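4.2 Recording a guitar part with the Flollau pedal

1. Tune first. The built-in tuner claims to be exact, but check it against one you trust.

2. Plug into input 2. Input 1 is labelled "studio", whatever that means, and adds hiss.

3. Set the gain to 6. The quick-start card says 10 - ignore it.

Caution: turn your amp down before switching on.

4. Hold REC until the light stays red, then play. Loops are said to run to 500 seconds. We'd save well before that.
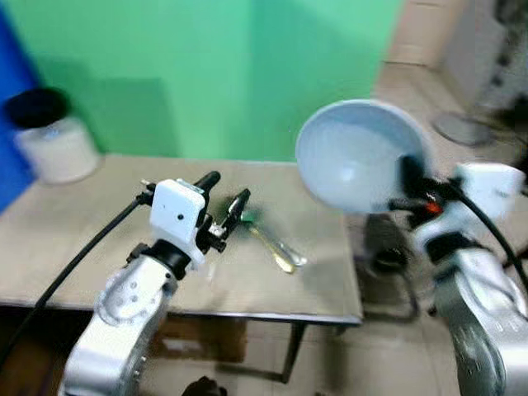
5. Press SAVE twice. One press is supposed to be enough, but check the loop plays back before you clear it.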